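Product Review: Jara Folding Work Table, Large
Reviewed by Declan Bainbridge, Facilities Purchasing

The Jara Large is sold by Zumura as a general-purpose table for meeting rooms, classrooms and shared offices. Our office purchased 2 units in January and placed them in daily use on the second floor. The list price is $1,175 per table, with delivery charged separately.

Assembly. The tables arrive with the legs attached and folded. One person can open the frame, but two are needed to turn the table upright. The printed instructions are clear, although the page on leveling the feet refers to a part that was not in either carton. Zumura supplied the part on request.

Load and stability. The maker rates the top at 800 pounds, evenly spread. We did not test to that limit. Under 200 pounds of boxed paper the top stayed level, and the center joint did not shift. There is slight side movement when a person leans on the short end. The older Stelar model in our building is steadier in this respect - it is also much heavier and does not fold.

Finish. Buyers should consider color before ordering. Pale tops show pen marks and need regular wiping; deeper shades hide marks but show dust.

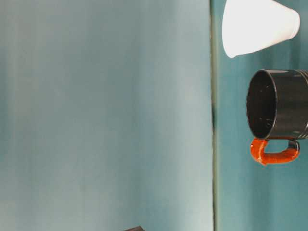
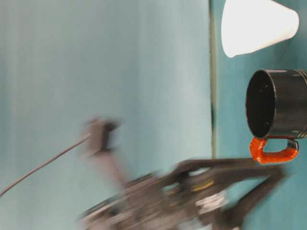
Storage. Folded, the Jara fits through a standard door and stands on its edge without support. The wheels are sold as an extra. We recommend them for any site that moves its tables more than once a week.

Warranty. Coverage is five years on the frame and two on the top. Claims are handled by Virnari and must include the original packing slip.

Rating: four out of five. Recommended for rooms that change layout often. Offices with a fixed layout should compare the Stelar before placing an order.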